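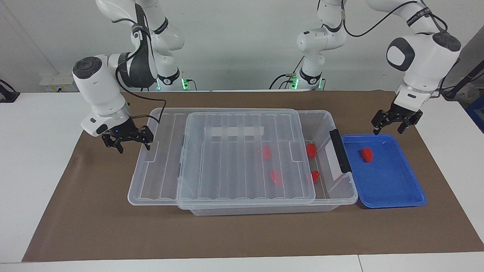

Slide 1: Both arms over the mat, box with its lid shifted, blue tray on the right

Hi everybody, thanks for coming out. So, my name's Keir, and this is the two-arm block sorter I've been putting together at the Jurkham workshop since October. Leave this slide up for a while!

Start with the lid. Everyone wants to hear about the arms, but the lid ate most of my evenings. It's clear and ribbed, so the blocks underneath look blurry in places, and my block finder hated that. (Tell the ceiling light story if people look awake.)

The tray is the easy half – shallow, one color, nothing in the way. I got that working in 2 evenings and got very cocky about it.

Then the brown paper. Wiebke Reinholz suggested it after I'd complained about glare off the white bench for the whole of a coffee break. Cost me next to nothing, best upgrade of the build.

Money: my limit for everything except the arms was 2,000 and I'm still under it. Pause here, someone will ask about the arms. They're on loan from Kenneth Urquhart, and yes, he wants them back.

Cables next. Point at the loop by the wrist on the right arm. I moved mine nine times. Give it more slack than you think it needs, then run your widest move slowly with a hand on the stop button.

Next slide is the gripper code. Water first.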